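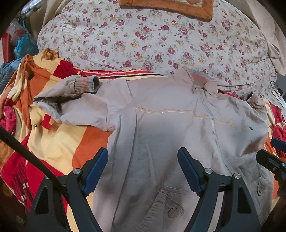 Zip-up jacket with striped cuffs, on the bed.

The third outage this month started at 6:40 in the evening and ended a little before nine. I log these now. The log is a text file with a start time, an end time, the battery percentage at both ends, and a note on what was plugged in. I have been meaning to write up the backup setup since August, and the last outage gave me clean enough numbers to do it.

The load first. During an outage I want the router, the modem, two lamps, a laptop and the refrigerator. The first four together draw very little, 61 watts on the plug meter with the laptop charging. The refrigerator is the difficult one. It runs at 110 watts while the compressor is on, but the compressor pulls a much larger surge for a fraction of a second at startup, and a small inverter will trip on that surge even when the running load is well inside its rating.

My first unit was a Bevico with a 300 watt inverter. It ran the network gear and lamps without trouble and shut off every time the refrigerator tried to start. I kept it, and it now sits behind the desk feeding the router and modem only. The replacement is a Florar with a 2,000 watt inverter, bought secondhand from Kirsten Turcotte two streets over, who had moved up to a wall-mounted system. She gave me her notes with it, including the cycle count, which was 321 at handover. The display agrees with her notes to within a cycle.

The Florar starts the refrigerator every time. Its weak point is idle draw. With the AC output switched on and nothing plugged in, it lost 8 percent of its charge overnight. I had assumed a number closer to two. If you leave the AC side on as a kind of standby, you are paying for that constantly, so I leave it off and switch it on by hand when the power drops. The Bevico has a proper automatic changeover and the router does not notice the gap. The laptop has its own battery and does not care.

Wiring is plain extension cords. I did look at a transfer switch, and the electrician from Nguyen quoted for one, but the panel in this house is full and the work would have meant a subpanel. That is a lot of money for outages that have so far been under 3 hours. I should say clearly that the cords go from the power station to the appliance and nowhere near a wall outlet. Feeding a house circuit backwards through an outlet can kill someone working on the line, and no saving is worth it.

Finding out when the power will go is a separate problem. The utility posts its planned outage schedule as a PDF by feeder number, and the feeder number is not printed on the bill. I got mine by calling. After that I signed up for Trirkska, which reads the schedule and sends a text the evening before. It has been right for planned outages and of course knows nothing about the unplanned ones. Two of the three this month were unplanned.

Numbers from the latest one: Florar at 100 percent at the start and 74 at the end, refrigerator and both lamps on throughout. Bevico from 100 to 81. The refrigerator draws power less than half the time if the door stays shut, and the door did stay shut, apart from once for milk.

Recharging the Florar from the wall took over an hour on the slow setting. The fast setting is quicker but the fan is loud enough to hear from the next room - I only use it if another outage is listed for the same night.

Still to do: label the cords, replace the lamp with the bad switch, and repeat the idle test with the display turned off. I will add the result to this post when I have it.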